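4.3 Making the bed

The sheet supplied with the Arklow guest room set has a satiny finish and no loyalty to any mattress. Allow ten minutes the first time. Sunee Thaweesak, who wrote the original of this section, allowed four, but she had help.

1. Take everything off the bed, pillows included. Put it on a chair. The floor is not a chair.

2. Find the long side of the sheet. Both sides will look long. Hold it up by one hem and if it reaches your shoes with plenty to spare, turn it.

3. Lay the sheet from the head end and walk it down to the foot. Do not throw it. It will slide off the far side and you will be back at step 2.

NOTE: The set is rated for mattresses up to 26 cm deep. On anything deeper, some of the mattress side will show. Tugging moves the gap to the other side.

4. Smooth from the middle outward with a flat hand. Creases running toward the foot are normal for this fabric and will outlast you.

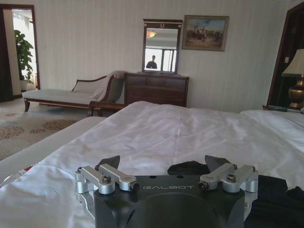
5. Put the pillow at the head, open end of the case facing away from the door. Guests have never noticed this, but Neville Nuttall does.

6. Fold the throw in thirds and leave it within reach of the bed. See 4.5 if it refuses to stay folded.

CAUTION: Do not iron the sheet on the bed. The Ventura mattress warranty has a paragraph on the subject, and it is not friendly.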